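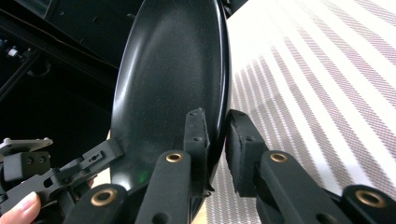

ふっ素樹脂加工フライパンの保管と点検について、前号に続き要点をまとめる。当キッチン用品室では貸出用フライパンの点検を年二回行っており、今回の対象は34点であった。塗膜の状態は、水平に置いたままでは判断しにくい。調理面を縦にして光を斜めに受けさせると、面の凹凸や傷が反射の乱れとして現れる。黒地に淡い色の細かな斑点が入った仕上げでは、斑点と微小な剥離が見分けにくいため、この方法が特に有効である。反射が白く柔らかい帯になって見える部分を目安に、その帯が途中で途切れたり折れたりしないかを、面を少しずつ回しながら確かめる。斑点は模様であり、帯の形に影響しない。剥離には縁があり、帯が通過するときに段差として見える。

点検の順序は、縁、側面、底面とする。縁は重ね置きや蓋の当たりで傷みやすく、つやのある細い部分に欠けがあれば、そこから塗膜が浮いていないか指の腹で触れて確認する。爪は使わない。側面は金属製のへらによる線傷が多い。底面は中央の変色と、外側の反りを見る。反りは平らな台に伏せず、上向きに置いて軽く押し、がたつきの有無で判定する。取っ手の付け根は、ねじの緩みと油の固着を別々に記録する。

今回の結果は次のとおり。

使用継続　27点
ねじ締め直しのうえ継続　4点
貸出停止　3点

貸出停止の3点はいずれも底面の塗膜剥離による。うち1点は反りも認められたため、加熱機器との接触が不均一になるおそれがあり、予備品にも回さない。

保管方法についても見直した。これまでは同径のものを直接重ねていたが、縁の裏側が下の調理面に当たり、円弧状の擦り傷が残る例があった。今後は間に厚手の不織布を一枚はさみ、重ねる数は三枚までとする。不織布はRosulanoの丸形を採用した。Hollixの角形も試したが、四隅が縁からはみ出し、棚から引き出す際に隣の品に引っかかるため見送った。キッチンペーパーでの代用は、ずれやすいので避けること。

重ねたフライパンを取り出すときは、上の一枚を真上に持ち上げてから横へ移す。横に引き抜くと下の面をこする。大きめのものは片手で取っ手だけを持つと傾きやすく、縁が下の面に触れる。取っ手側と反対側の縁の二か所を支え、調理面を上に向けたまま離すのが確実である。台の上で作業する場合は、移す先の場所を先に空けておく。

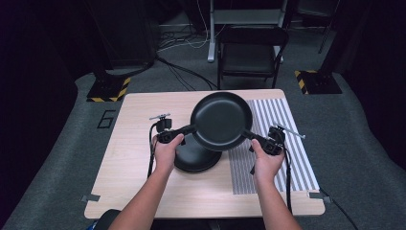
Worknehからは、不織布をはさんでも油分が残っていれば布に移り、次に重ねた面を汚すので、布の交換時期を決めたほうがよいとの指摘があった。三か月で替えているが、揚げ焼きに使ったものはそれより早くべたつくという。当室でも布の汚れを点検項目に加え、触れて粘りを感じたものは時期を待たずに交換する。洗って再使用する場合は中性洗剤で手洗いし、完全に乾かしてから戻す。柔軟剤は使わない。

洗浄については従来の手順を変更しない。使用後は自然に冷めるまで置き、湯と中性洗剤、柔らかいスポンジで洗う。熱いまま水をかけると急冷により反りの原因となる。焦げ付きは湯を張って緩め、研磨粒子の入ったたわしは用いない。洗浄後は裏面の水気も拭き取る。裏面に残った水分は、重ねたときに下の調理面へ落ち、白い輪じみになる。輪じみは塗膜の傷みとは別のもので、薄めた酢で拭けば取れることが多い。点検票では「汚れ」の欄に記入し、「塗膜」の欄には書かない。

点検票の様式も一部改めた。直径、取っ手の形式、塗膜の状態、反り、ねじ、布の状態の六欄とし、塗膜の欄には傷の位置を時計の文字盤に見立てて記入する。取っ手の方向を六時とする。前回の票では「右上」「手前」などの書き方が混在し、同じ傷かどうかを照合できないものがあった。新しい様式は棚の横に100枚備えてある。旧様式の残りは裏紙として使ってよい。

Flelelbridge分室の在庫は、6月に同じ手順で点検する。分室の棚は奥行きが浅く、取っ手が手前に出るため、重ねる数は二枚までとする。返却時に傷に気付いた場合は、票の備考欄に位置と長さを書き、品物は棚に戻さず点検台に置いていただきたい。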